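The Long Spool

The Long Spool is a comedy film written and directed by Viktória Lakatos, set almost entirely in the projection booth of a failing movie theater in the fictional river town of Gostolbridge. It is known less for its story than for its release, which was announced, moved, withdrawn and announced again so often that the distributor, Zúñiga Pictures, eventually printed posters with a blank space where the month should have been. Theaters were asked to fill it in by hand.

Plot

A projectionist (Leilani Lyons) is told that her theater will close at the end of the week. She decides to go out with a double feature, but only the second half of each film has been delivered. Over the course of one evening she splices them together and attempts to persuade an audience of 14 people that they are watching a single, rather demanding picture. Most of them like it. One asks whether there will be a sequel.

Production

Lakatos wrote the first draft while working nights at a theater in Onivstead, where she had been hired to sell popcorn and was gradually trusted with the keys. The script was sold to Zúñiga as a thriller. Lakatos has never fully explained how, though early drafts do contain a locked door.

Filming took place in Costdale, in a former furniture showroom fitted out with 200 theater seats. The seats were rented and had to be returned before the final audience scene was shot, so that scene is played in close-up. Lyons learned to thread a projector for the role and did so in one unbroken take, which was cut from the finished film for pace.

Release

The film was first scheduled for July, opposite a much larger picture about a submarine. Zúñiga moved it to October, then to February, then back to July, by which time the submarine picture had also moved and the two were once more due on the same day. The studio issued a statement calling the new date "final." It was replaced the following month.

A limited run eventually began in Onivstead with a late show at 11 p.m. The wider release followed in the spring, with little advertising, most of the budget having gone toward announcing the earlier dates.
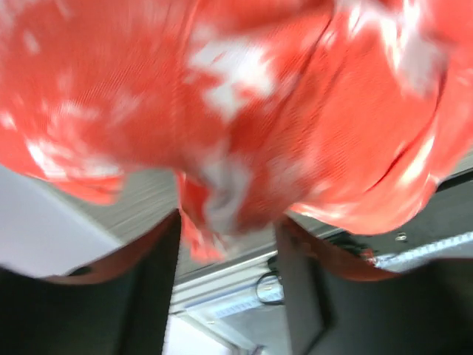

Red and white fabric.

Reception

Reviews were warm, if a little tired. Several critics noted that they had written their opening paragraphs for an earlier date and had seen no reason to change them. Lyons was widely praised, particularly for a long telephone scene in which she pretends to be her own manager, then asks herself for a raise and is refused.

Sequel

Zúñiga announced The Long Spool 2 before the first film had opened. Lakatos said at the time that she had not been told. The project has since been given two directors and two release dates, none of them at the same time, and remains on the studio's schedule as "untitled comedy." Lyons is attached to return.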